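Workshop Tips: House Rules for a Small Robot Arm on the Bench

Tuesday, July 9, 2019
By Gebremichael

I've had a few emails asking how we run the arm at our shared workshop without anybody getting a thumb squashed, so I've finally typed up the rules that live on the wall by the light switch. They're not clever. Most of them came from me doing the wrong thing first (and swearing a bit).

Start with the ground it works on. Bolt down whatever the arm is going to touch. A board that slides even a little will have you chasing your own settings all afternoon, and you'll blame the software, because everyone does. Pegboard underneath is lovely for this, you can shift things along by a hole and know exactly how far you've gone. Wipe the board before you start and take your mug away. Yes, the empty one as well!

Next, mark the reach. Run the arm out slowly as far as it'll go in every direction, put tape on the floor a good step beyond that, and treat the tape as a wall whenever the power's on. Leaning over "just for a second" is how I got my bruise in the first month.

Practise on soft things. Foam shapes, sponges, a rolled-up sock if that's what you've got. I know it's tempting to go straight to the nice chisels, but a first go at anything will include at least one bump, and foam doesn't mind.
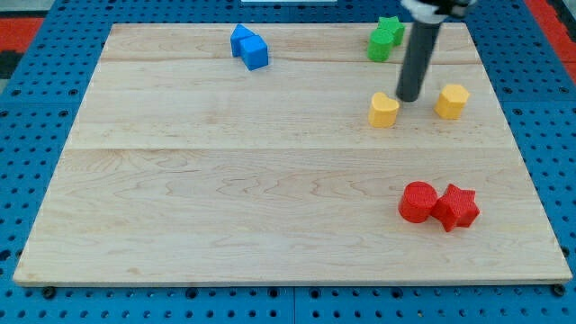

Keep the speed down too. We run at 30 per cent for any new job, and it stays there until it's gone through 18 times in a row without anyone reaching for the stop button. If it fails on the seventeenth you go back to the beginning. People moan about this one more than all the others put together, and I'm not budging.

The stop button itself wants to be on the side of your lazy hand, screwed to the bench, with nothing stacked in front of it. Press it at the start of every session to check it works. I mean properly press it with the arm moving slowly, then reset. Ours is a Sateo, big and ugly, and I love it.

If you're sorting by colour, leave proper gaps between your groups while you're learning. And don't change the lighting halfway through! I lost a whole Saturday to a blind somebody had opened.

Power off before you touch the gripper. Off at the wall, plug where you can see it. Then look over the cables, the mounting screws and the fingertips or pads if yours has them. We do a fuller going-over every 3,000 cycles and write it in the Bumum notebook, which is a cheap school jotter with a daft name on the front, but it's been more use than any app.

Last one, no more than 4 people round the bench when it's running, and only one of them gives instructions. I'm hoping to get the Kutisham workshop to try the same rules in August, so I'll add whatever they grumble about.

Comments (3)

sawdustandtea: We put our stop button on a long lead so it can come round the bench with you. Worth it, but do tape the lead down.

Marrowfat: Is 18 in a row really needed for something this small? I do five and get on with it.

benchhook: @Marrowfat I did five as well until number six took the lamp with it. Going to try the notebook idea.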